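From: Rafail Chrysikopoulos
To: Wamusley fan list
Date: 7/2/24
Subject: Re: [wamusley] New EP "confirmed"??

On Monday night Hopkin wrote:

> It's on! Four new songs, out before the end of the month, and
> "Bivberg" is one of them, the full studio version with the strings.
> The guy who runs the Rendisik page says it's confirmed and he was
> right about the April single. He also says there will be a vinyl
> pressing of 3,245 copies, numbered, and list members should get
> first crack at it. I've already cleared a spot on the shelf.
> Who's in?

Hopkin, I'd love to be in. I've been on this list since the second album and I want a studio "Bivberg" as much as anyone here. But confirmed by whom?

I went and read the Rendisik post twice. It doesn't quote the band. It doesn't quote the label. It says "sources close to the sessions," and then it links to an older post on the same page, which says "as we reported earlier" and links to nothing. The band's own site still has the spring tour dates on the front page. The label's release calendar has two other acts on it for July and no Wamusley anywhere.

As for being right about the April single, let's remember how that went. He posted the title the day after it showed up on a radio playlist, and half of us had already heard it by then. Before that he told us there was a live album coming, and a duet, and a Christmas record. I'm still waiting on all three.

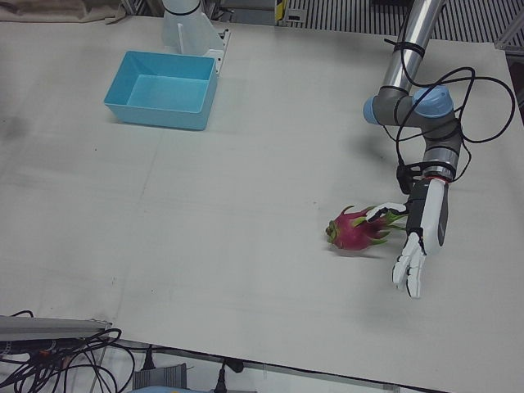

The vinyl number bothers me more than the rest. 3,245 is a weirdly exact figure for a record with no title, no cover and no preorder page. When they did the numbered run of the first EP it was a plain old round number, and the label announced it, with a price. I don't see how a guy with a fan page gets a pressing count before the stores do. If somebody leaked it to him from the plant, fine, but then he'd surely have the track list too, and he's only got one song out of four.

Then there's "first crack." Please read the bottom of his post, where he's collecting $33 a head to "hold a place in line." The label has never sold anything that way. I'm not calling him a crook. He may well believe he can get copies. I'm saying that I wouldn't send money to hold a place in a line I can't find.

On the song itself: yes, they played it with a string section at the spring show, and yes, it sounded great. From that people have decided there's a studio take. Maybe there is. The drummer was asked about it on the radio a couple of weeks later and all he said was "we like that one." I've seen that turned into "drummer hints at release" in at least two places, one of them this list. He said they like it!

What would change my mind: a post from the band, a listing at a real store with a catalog number, or a clip longer than the nine seconds going around now. I played that clip next to my recording of the live show and the cough before the second verse is in both. Anyone who wants to check can write me and I'll send them the two files.

Could we also keep "confirmed" out of subject lines until one of those things happens? Last time we got 75 messages in a weekend over the duet, and I read every one of them on my phone at a wedding.

If I'm wrong I'll say so right here, and I'll buy the record the morning it comes out, at whatever price the store puts on it.

One other thing, unrelated. Does anybody have the B-side of the second single in decent quality? My copy skips at the bridge and the one on the shared drive sounds like it was taped through a door.

Rafail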